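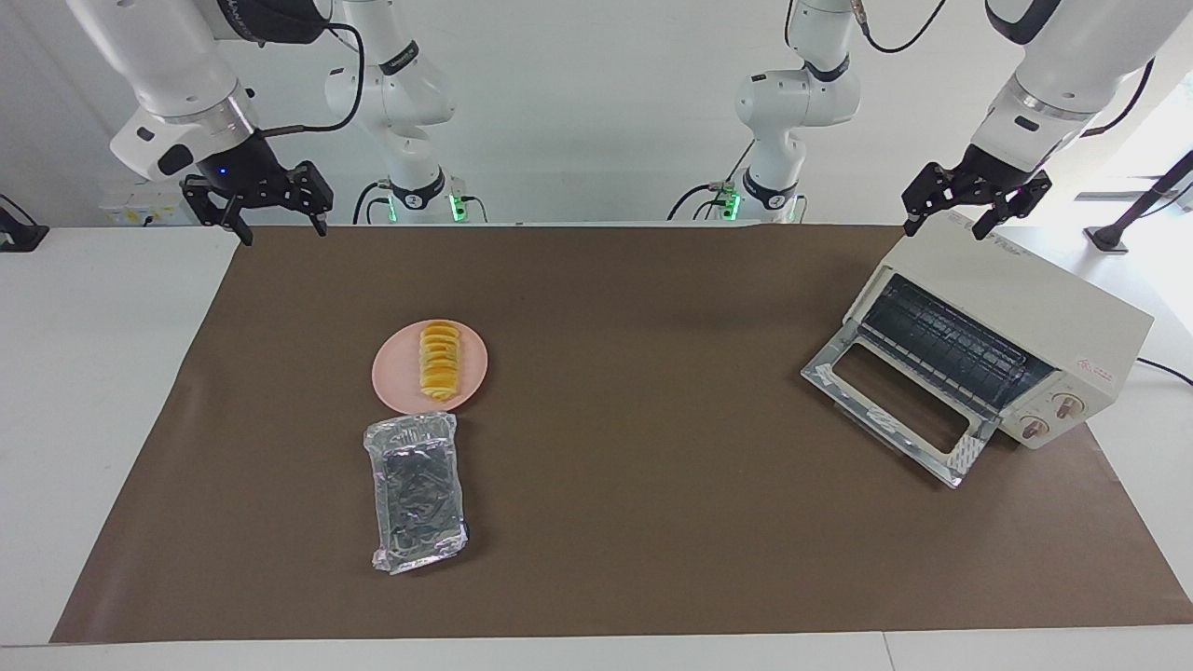
Toon Lambrechts schreibt zu diesem Abschnitt, in der alten Fassung habe er vergeblich gesucht, welche Seite der Unterlage nach oben gehört, und beim ersten Zuschnitt sei ihm der Stoff deshalb zwei Mal verrutscht. Die Schritte sind jetzt neu geordnet, und seine Frage ist in Schritt 2 beantwortet.

4 Arbeitsplatz für den Zuschnitt einrichten

4.1 Tisch und Unterlage

Für das Schnittmuster Nemetti brauchen Sie eine ebene Fläche, auf der die Unterlage vollständig aufliegt. Ein Tisch mit Ausziehplatte ist möglich, aber die Fuge darf nicht unter einer Schnittlinie liegen.

1. Wischen Sie den Tisch trocken ab. Auch kleine Fadenreste drücken sich später durch.
2. Legen Sie die Unterlage Nustilari mit der matten Seite nach oben auf. Die glatte Seite zeigt zum Tisch.
3. Streichen Sie die Unterlage von der Mitte nach außen glatt. Leichte Knicke vom Transport sind erlaubt, solange sich keine Ecke hebt.
4. Lassen Sie die Unterlage über Nacht liegen, wenn sie gerollt geliefert wurde.

Hinweis: Die Unterlage ist für Rollschneider und für Stecknadeln geeignet. Für Cuttermesser mit Abbrechklinge ist sie nicht vorgesehen.

VORSICHT: Bügeln Sie niemals auf der Unterlage. Sie verformt sich durch Hitze und wird danach nicht mehr flach. Stellen Sie auch keine Tassen mit heißem Getränk darauf ab.

4.2 Stoff auflegen

1. Waschen und bügeln Sie den Stoff vor dem Zuschnitt. Baumwolle kann beim ersten Waschen einlaufen.
2. Falten Sie den Stoff der Länge nach, rechte Seite innen, Webkante auf Webkante.
3. Prüfen Sie den Fadenlauf. Der Pfeil auf jedem Schnittteil muss parallel zur Webkante liegen – messen Sie an beiden Enden des Pfeils nach.
4. Beschweren Sie die Schnittteile mit den Gewichten aus dem Set Carrilho. Die großen Teile brauchen vier Gewichte, der Kragen zwei.

Hinweis: Bei Samt und Cord schneiden Sie alle Teile in gleicher Strichrichtung. Dafür wird mehr Stoff gebraucht, siehe Tabelle in Abschnitt 9.

4.3 Schneiden

1. Entriegeln Sie den Rollschneider Drastov erst, wenn das Lineal fest liegt.
2. Schneiden Sie immer vom Körper weg und ohne abzusetzen.
3. Verriegeln Sie die Klinge nach jedem Schnitt, auch bei kurzer Pause.
4. Übertragen Sie die Passzeichen mit Kreide, bevor Sie das Papier abnehmen.

VORSICHT: Die Klinge ist sehr scharf. Halten Sie die Finger der freien Hand mindestens 2 cm von der Kante des Lineals entfernt.

Wenn der Schneider einzelne Fäden stehen lässt, ist die Klinge stumpf oder die Schraube zu locker. Der Wechsel der Klinge steht in Abschnitt 7.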